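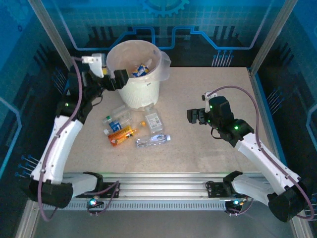 Sorting Recyclables from the Student Lounge
Project report, Introduction to Waste and Materials
Jonalyn Tiongson, Delia Palma, Amândio Ramalho

Background

The student lounge at Skernberg has one bin for recycling and one for trash. The people who empty them told us that the recycling is often rejected at the sorting plant since it has food, liquid or the wrong kind of plastic in it. Our project looked at what gets thrown in the recycling bin and whether a simple set of sorting rules would help. We worked on it through February, mostly in the late afternoon.

We chose packaging because everyone in the building handles it. Most of it comes from the Mercado shop on the ground floor, where people buy drinks and lunch.

Materials

We kept the setup small. Our container was a translucent white plastic bin with a rounded rim and a molded handle. You can partly see the contents through the walls, and that helped when we were checking whether something had been missed at the bottom. We emptied items onto a beige speckled tabletop so that small parts would not get lost on the floor. The test items were ordinary ones: clear plastic bottles, a drink bottle in orange and yellow, a small blue and white carton, a clear rectangular container with a printed label, and caps in green, white and orange. There was also a blue and white printed package that stayed in the bin during some of the work.

We collected items until we had 629 in total, stored in bags in the supply room. Shiela Aquino lent us a kitchen scale and a roll of labels.

Method

Each round used a handful of items. We tipped them out in a loose pile in front of the bin and then one person sorted while another wrote down the results. The third person checked the sorting against the list from the plant. We switched jobs every few rounds.

The rules we gave to the sorter were:

1. Take the cap off and keep it with the other caps.
2. Empty out any liquid.
3. Crush thin water bottles, leave thicker drink bottles alone.
4. Put cartons in a separate group.
5. If the label covers most of the bottle, set it aside for checking.

Rule 5 was added after the first week. Delia noticed that we kept disagreeing about bottles with full printed sleeves - two of us put them with clear plastic and one of us did not. The list from the plant says that sleeves should come off first, but it does not say what to do if they tear.

Results

The water bottles were easy. Everyone recognized them and there was hardly any disagreement, crushed or not. Caps were the biggest problem. They roll, they end up under other things, and several times we finished a round and found one still in the bin. Amândio started doing a last check for caps before anything else was written down and after that we lost fewer.

Cartons caused the most mistakes. A small carton looks like paper, but it usually has a plastic or foil layer inside, and some students we asked would have put it with cardboard. We asked 100 students this question at the lounge door. Most said cardboard, and many were not sure.

Rectangular food containers were in between. Clean ones went through without trouble. Ones with a paper label took longer, as the label had to be peeled and the glue stayed on.

Problems

We planned to weigh every item but the scale did not register single caps, so we weighed caps in groups. We also lost one afternoon's notes and had to repeat those rounds. Our items came from one shop and one lounge, so the mix is probably different in other buildings.

Suggestions

We think the lounge should have a separate small container for caps and a sign that shows a carton next to the correct bin. Valdemar Snorradóttir, our instructor, suggested testing the sign for a month before ordering more. The Pekby building has agreed to let us put one up by their vending machines too - we still need to print it and find a frame that fits.

Skernberg Student Projects | Contact: project office, room 12 | © Skernberg | Back to top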